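Grillari puts out a table setting for people who own one nice fork

NERKIS, February. Grillari, the tableware shop on Macapagal Street that has spent years selling people twelve matching plates they have no cupboard for, is introducing a smaller idea. It is called the Bendari setting, it goes on a small table, and it does not match.

The setting goes on sale this month at the Macapagal Street shop. It is meant for anyone whose dining room is also the office, the ironing room and the place where the bike lives.

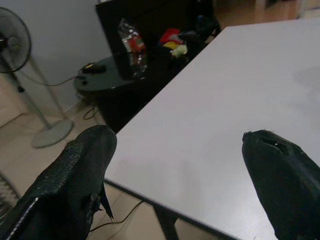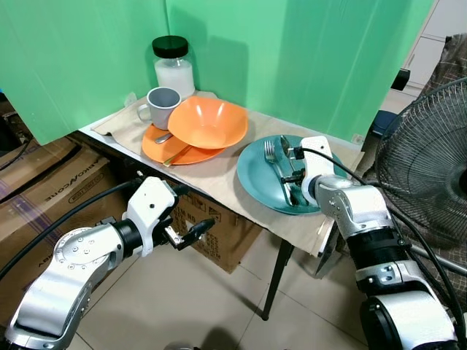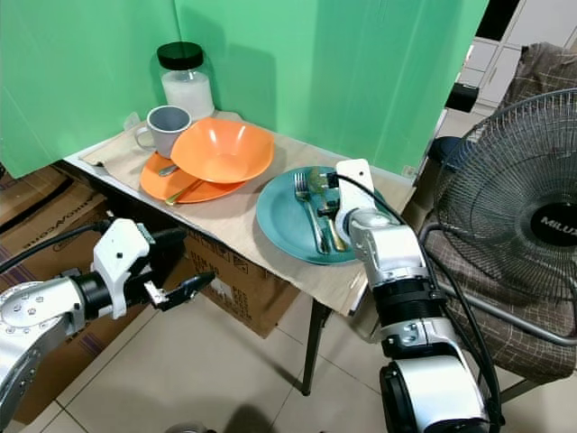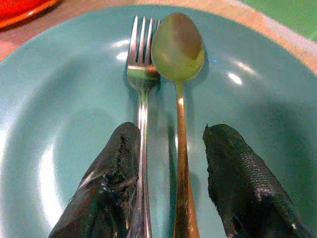
Orange and teal, a gray mug, and a fork and spoon side by side on the teal plate in the last picture.

Jayson Manalo wanted to know why a shop would go to the trouble of putting a gold spoon next to a silver fork, when most households manage to do that without help. He had the same thing in his own drawer, he said, plus a butter knife from an airline, and had never thought to charge for it. He did allow that the orange bowl would be hard to lose.

Grillari accepts the point about the drawer. The shop's position is that mixed metals look like an accident on a white plate and like a decision on a colored one, and that the difference is worth a little money. Customers who already have a drawer like Jayson's are welcome to buy the plates alone and bring their own accidents.

The Bendari setting was put together after the shop asked customers to write down what they really had on the table on a normal evening. Over 100 of them did. Almost none listed a salad fork. A great many listed mail. The word "nice" came up mostly in connection with things kept in boxes on top of the wardrobe and brought down for relatives. One reply described a gravy boat used only for holding keys, and the staff have been talking about it ever since.

What came out of this is a short list of pieces. There is an orange bowl that sits on an orange plate, for soup, cereal or whatever the evening has come to. There is a teal plate for the other person, or for the same person's second helping. There is a gray mug. There are silver and gold-colored utensils, and the shop will not tell you which goes with which plate. A clear jar with a black screw-top lid is sold alongside. Grillari suggests labeling it if you keep both sugar and salt in the house, a suggestion based on one bad pot of coffee at a staff meeting.

The first run is 720 settings, packed in plain cardboard. Pieces can also be bought one at a time, so a broken plate doesn't have to mean a new everything. The shop has promised to keep the same orange and the same teal for at least 3 years. Regular customers will remember the business with the yellow, which changed twice in a single spring and led to some short letters.

The setting comes with a folded card on laying a small table. It runs to nine lines, several of which say to move the laptop. The card's firmest advice concerns the front edge: plates drift toward it as a meal goes on, and a small table has a lot of edge for its size. It also recommends a plain cloth in a quiet color, on the grounds that the plates are already doing plenty of talking. There is nothing in it about folding napkins. An earlier draft had a swan.

Visitors to the shop this month can try laying the pieces out on one of the small tables by the window and then leave without buying anything, as many people do. Staff will offer an opinion if asked and will try not to if they aren't. Anyone who brings in a lone fork or spoon from home can check it against the plates before deciding.

A larger version of the setting, for households with a larger table, has been discussed and put off. Grillari already has a back room full of matching twelves for that, and would be very glad to see some of them go.

The Bendari setting is available at Grillari, Macapagal Street, Nerkis. The shop opens at 9 in the morning. Ask at the counter for single pieces and replacement lids.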